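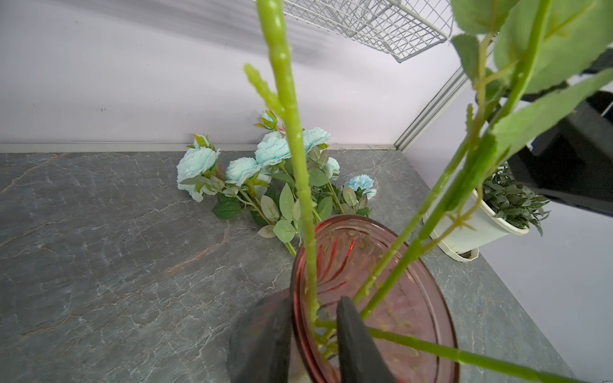 Spent the morning on the gripper again. The pads had picked up a shine over the past few weeks and were letting thin stems turn, so I took both off, washed them in warm water with a drop of washing-up liquid, and left them on a towel while I did the wrist cable. When they went back on I ran the arm over to the vase and had it close on the green stems just at the mouth, one finger either side. Pink glass, so I kept the force low. The blue roses stayed on the marble out of the way. Checked the fingers against the rim from the wrist camera and the left one was pressing on the glass, so the centre offset is still out on that side.

Craig Forsyth rang from Dirkeddale before lunch. He has the other Lepik arm and wanted to know what closing force I'm using for stems. I told him 34 in the settings page, which is the controller's own scale and doesn't match anything on paper. He had his at 200 and has been bending the wire inside them. He is going to bring it down and ring back.

Looked up the log. The arm stands at 757 hours. The Plenar sheet says to regrease the wrist joint every 200, and I have missed one of those, the one that fell in December when I was laid up. Did it today. The old grease came out grey and a bit gritty, so I wiped it all back to metal and started fresh. Ran the joint end to end with nothing in the fingers. Quieter. There is still a tick near the far end of the turn, same place as before. I have marked the spot on the cover with pencil.

The wrist cable was rubbing where it goes under the clip. No copper showing but the sleeve had gone flat. Moved the clip back towards the elbow, put a bit of spiral wrap on and left more slack. I should have done that at the start. Two of the clip screws were loose as well. Put thread lock on all 4.

After lunch I did the offset. The method in the manual is to close on the test pin, read both fingers, split the difference and type it in. My test pin has gone missing so I used the shank of a drill bit. It took three goes. On the last one both pads met the shank together as far as I could see with a torch. Saved it, turned the controller off and on, and the number had held. Last time it had not, and I lost an evening over that.

E-mail from Saulius Kazlauskienė at Pletelville. New pads are in stock but only the hard sort, and the soft ones will be a few weeks. I have asked him to put two pairs of soft by for me. The ones I have will do if I keep them clean. He also says not to use spirit on them, it dries the rubber out. I had been using spirit.

To do: order a proper test pin. Copy the new offset into the back of the log. Look at the tick with the cover off. Ring Craig if he hasn't rung by tomorrow night.

Swept up, parked the arm, cover on. Bins out.

Last updated: May 23, 2018

Print this entry
E-mail this entry

Recent entries
Wrist cable, first look
Controller forgets its settings
Grease, and which one to buy
Trip to Dirkeddale
Fitting the camera bracket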